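Ticket 463: Label printer drops jobs after the first page
Product: Pridier Desk 4 label printer
Site: Barnell, parts counter
Status: Closed
Priority: Normal

Reported problem

Printer takes the first label of a batch and then stops. The queue on the PC shows the rest of the batch as sent. No error light. Turning the printer off and on brings out one more label, then it stops again. Started in March after the counter PC was replaced. Single labels print fine.

Customer has already tried a new USB cable and a different roll of labels.

Log

8:40 a.m. Asked for the driver version and the label size set in the driver. Customer sent both. Driver is the generic one that the operating system picks by default, and the page size is set to Letter. Labels in use are the small bin labels with a gap between them.

9:15 a.m. Had the customer remove the generic driver, restart, and install the Pridier package from the download page. Printer shows up under the right name now. Test page prints.

9:30 a.m. Sent a batch of 4 from the Gakton inventory program. First label printed, second came out blank, then it stopped. So the driver was part of it but there is something else.

9:50 a.m. Ran the gap calibration. Hold the feed button until the light blinks twice, then let go. The printer should feed a few blank labels and stop at a tear line. On this one it fed a long strip and did not stop until the button was pressed again. That normally means the gap sensor is dirty or out of position.

10:20 a.m. Customer opened the cover and found the movable sensor pushed all the way to the left, past the edge of the roll. Moved it back to the center mark. Wiped it with a dry cloth. Calibration now stops where it should.

Customer also asked which label size to pick for small open bins set side by side. Sent the sizing page. 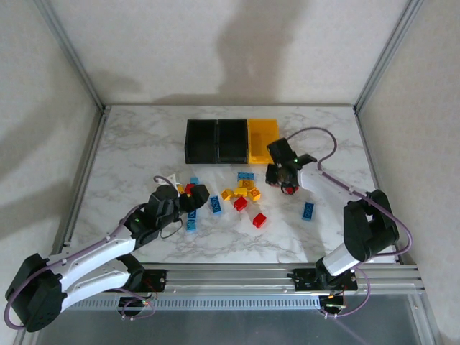
Open bins in a row, two black and one yellow-orange.

For bins like these the short label is usually enough. The color of the bin makes no difference to the print settings. If the label is going on textured plastic, use the Bachmann strong-adhesive roll, and raise the darkness one step for that roll only.

11:05 a.m. Batch of 4 printed correctly. Batch of 68 stopped at label 31. No blank labels this time. Queue on the PC cleared itself, so the data had left the computer.

11:25 a.m. Checked power settings on the new PC. USB selective suspend was on. Turned it off in the power plan and also unchecked "Allow the computer to turn off this device" for the USB hub. Restarted.

11:45 a.m. Batch of 68 printed to the end. Customer will run the full set of 400 over lunch and report back.

1:30 p.m. Full set printed, no stops. One label skewed near the end of the roll, which the customer put down to the roll running low. Not followed up.

Fix

Installed the correct driver, moved the gap sensor back to center, recalibrated, turned off USB power saving. Ticket closed at customer's request.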